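Part-time sorter / packer wanted - Rukstead Toy Exchange, Daltley

We take in used toys, clean them up, and get them back out to families for cheap. Things got busy after November and never really slowed down. Need one more person, maybe two if the right people show up.

## The job

- Sorting donations as they come in. Plush, puzzles, board games, dolls, everything
- Checking seams, button eyes, battery covers. Anything unsafe goes in the red bin, no exceptions
- Washing plush (we have 2 machines, one is moody)
- Counting puzzle pieces. Yes, all of them
- Bagging, tagging, shelving
- Helping at the counter when there's a line

Shifts are four hours, mornings or afternoons, 3 shifts a week to start. More in November and the weeks after if you want them. Pay is hourly and gets talked about at the interview, we don't do unpaid trial days.

Plush is the biggest pile by far. Last month we put out 313 pieces and had roughly 207 still waiting on a wash. So if you hate laundry this is probaly not for you.
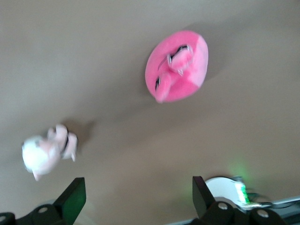
*Two of the plush toys, one of them very pink.*

## Who we're looking for

Someone 18 or over who can stand for most of a shift and lift a full tote. Good eyes for small stuff - a loose thread, a missing wheel, a game with no dice. Retail experience is nice but not needed. Spanish is a big plus. Must be ok with dust and with kids asking the same question many times.

You do need to be on time. Front door opens at 10 and there is usually somebody waiting.

No car needed, the Hofstetter Street bus stops across from us. Bike rack out back.

## How to apply

Drop off a short note at the counter, or mail it to us at Rukstead, Hofstetter Street, Daltley. Resume optional. Tell us which days you can't work and when you could start. Ask for Mandla Lekota, or Balthasar Grabner if Mandla is out on pickups.

Please dont call during open hours, the phone is by the register and we can't talk long.

If you applied last fall and didn't hear back, try again - we lost some of the paper forms in the move.

Posted February 24, 2026. Open until filled.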